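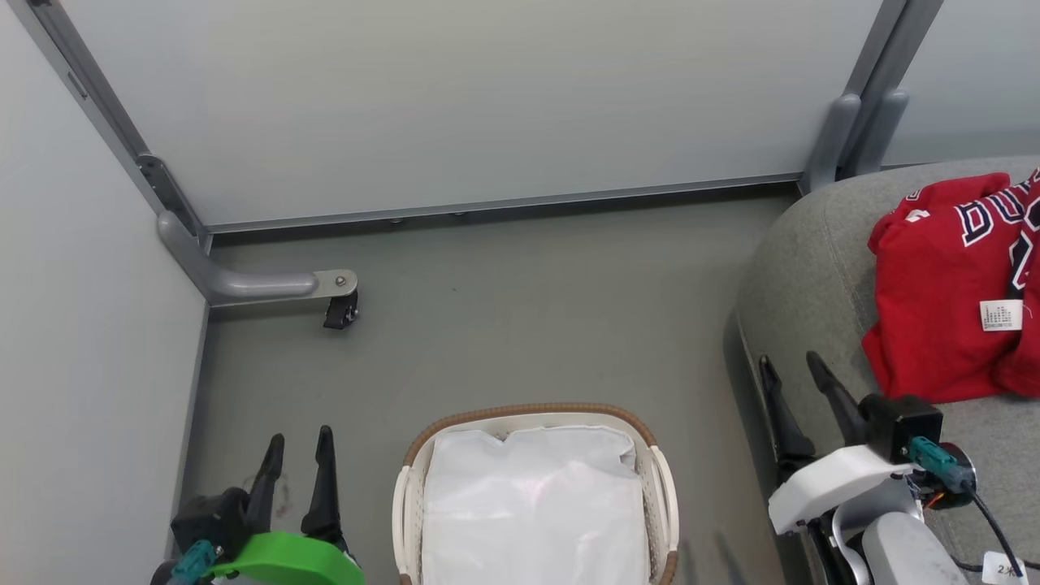 Last modified: Dec 1, 2019

Plesel laundry, Parndale site: progress to date

The two-arm unit now works the early shift, picking up jerseys and other loose garments for the basket. Belkadi fitted new grippers this period. Six staff have moved from sorting to pressing and repairs, two of them part time. No jobs were cut. Staff asked for a stop button nearer the door, and Evlow has quoted for it. Care labels are still read by hand. Training for the late shift starts in January and will take seven days.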